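8 December 2020

Spent the evening with my head in the old computer. I had promised myself I would look at it "after Thanksgiving," which I chose as a date mostly for sounding far away, and then it arrived like everything else.

The tower has been under the desk since April, when it began switching itself off in the middle of things. It never did it during anything dull. I could fill in a tax form from start to finish with the fans purring, but let me get to the last 20 minutes of a movie and down it went. I bought the laptop that same week in a temper, put the tower out of the way, and have been resting my feet on it ever since. As a footstool it has been completely reliable.

What got me moving was the email from Plunon. They will take old parts by mail and give you credit, up to 107 dollars for a machine "of this class," a phrase I enjoyed more than I should have. I know perfectly well that I won't get 107 dollars. I expect to get 11 and a newsletter. But I had already spent the money in my head by lunch (a lamp), so it seemed only right to go through with it.

Carried it over to the bench at Tridstead after work. I pay for that bench by the month and use it by the season. Took the side panel off, laid the whole thing down on the slotted table and had a good look. I had forgotten how much of a computer is air and brackets. You pay for a big box and when you open it most of what you own is a nice place to keep cables.

The dust was less awful than I deserved. I took the brush to it anyway and sneezed for a while. Then the memory came out, which went well, and then the processor, which I had been dreading. The lever has to come up past the point where it feels wrong, and I held my breath the entire time as if the thing were asleep. It's in the little plastic box now, wrapped like a truffle. The memory is in an envelope marked MEMORY, so that I can't forget what it is.
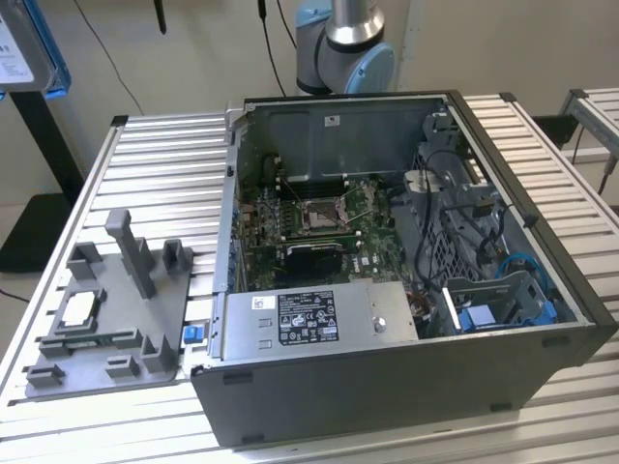 ## Still to do

The power supply. It's my chief suspect for the April business and has been all along, on no evidence except that it has a label covered in symbols and I distrust anything that needs that many people to vouch for it. If I were thorough I would test it. I'm going to take it out and put it on the shelf next to the other one I was going to test.

The drive cage. This is where I quit tonight. Whoever ran the black cables through there (me, six years ago, with a beer) did it in the spirit of a person wrapping a present for someone they dislike. One of them goes up and over the top for no reason I could find. I pulled at it gently, then less gently, then went and washed my hands. There's a blue data cable over on that side too, making a graceful little arc, the one part of the job I seem to have done sober.

The board. Plunon want it bare and in an antistatic bag. Lamrani sells those in packs of three, or in packs of 1000, with nothing in between. I stood in front of the screen for a shamefully long time working out the price per bag, and the big pack is a wonderful bargain if you happen to have another 999 motherboards. Ordered the three. Shipping cost more than the bags - naturally - and they'll come sometime next week, by which time I'll have lost the screws. The board has to go without the processor, but they do want some kind of cover over the socket. I had the little black cap that came with it. I know I had it, because I remember thinking that I must put it somewhere safe, and I have never once found anything I put somewhere safe. Tomorrow I'll try the cookie tin, then the drawer with the dead batteries, then I'll write to Plunon and ask how strict they are.

The case itself. Plunon don't want it, and I can see why. Selthorpe take metal at the yard on Saturday mornings if you have it in the line by nine, which rules me out for most of the winter. I could keep it. I did miss it under the desk tonight when I sat down to write this, and had to cross my ankles like someone at an interview.

Home by ten. Soup, standing up. My fingers smell like pennies and there's a small cut on my thumb from one of the brackets. Must buy bandages, and look up the price of that lamp again in case it's come down to 11 dollars.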